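### 4.2 What the starter kit delivers out of the box

The Drernent starter kit is sold as a complete route from demonstration to working policy. The buyer gets a hand-held gripper with a camera on it, a matching gripper for the robot arm, calibration software called Zelonel, and 100 hours of training time on the vendor's servers. The sales material says a new user can collect useful demonstrations on the first afternoon. We bought the kit at list price, had no contact with the sales team beyond the order, and tested that claim as written.

The first afternoon went to calibration. Zelonel asks the user to wave the gripper in front of a printed board until a progress bar fills, and the bar gives no hint about which poses are missing. Two of our three operators filled it on the first try. The third restarted the routine six times, and the log files for those runs are identical in every field we could read. The manual covers this in one sentence, which advises better lighting.

Collection itself was faster. Over the following week the operators recorded 600 demonstrations of short tabletop tasks, such as pulling a container forward or setting one beside another. Zelonel rejected 155 of them for tracking loss. The vendor describes this filter as a quality guarantee, but it keeps the reasons for each rejection to itself – the user sees a red mark and nothing more. Yi-chun Lau reviewed every rejected clip by hand and found many that looked no worse than the accepted ones. We asked for the threshold used by the filter and were told that it is part of the licensed product.

We also compared the kit with Kong, an older open package that runs on the same recordings. Kong is harder to install and its interface is poor. It does, however, write out a confidence value for every step, so an operator can see where tracking began to slip and decide what to do about it. For a research group we consider that worth a bad interface. A small shop with no programmer may well decide the other way.
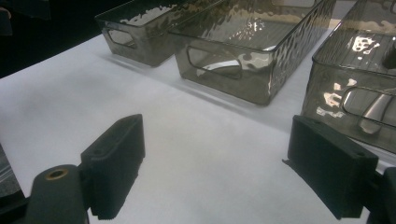 **Figure 6.** View from the hand-held gripper during collection with translucent bins.

The claim we find hardest to accept is the one about object variety. The brochure promises that the pretrained model, Sastitz, handles "everyday household items" without extra data, and the demonstration videos that come with the kit show matte blocks, mugs and a cardboard box. A fair test of the phrase has to include objects that are awkward to see. In Figure 6 the walls of the bins are smoky and dimpled, the ribbed floor shows through them, and bright glare sits along the rims and inner faces. An edge detector has plenty to choose from there, and much of it is not an edge the gripper can close on. The handle cutouts add to the problem, as the opening in one bin shows a highlight on the wall behind it. None of this is exotic, and bins of this sort are common enough in homes that we would expect them to be covered by the wording.

We do not claim that Sastitz must fail on such objects, and a larger trial may show that it copes. Our complaint is with the evidence on offer. The brochure gives a single success rate with no list of test objects, no count of attempts and no account of the lighting. Until those are published, we suggest that buyers read the figure as applying to matte blocks and mugs, and that they set aside time to collect their own data for anything clear or shiny. The replacement finger pads, sold separately, were not tested.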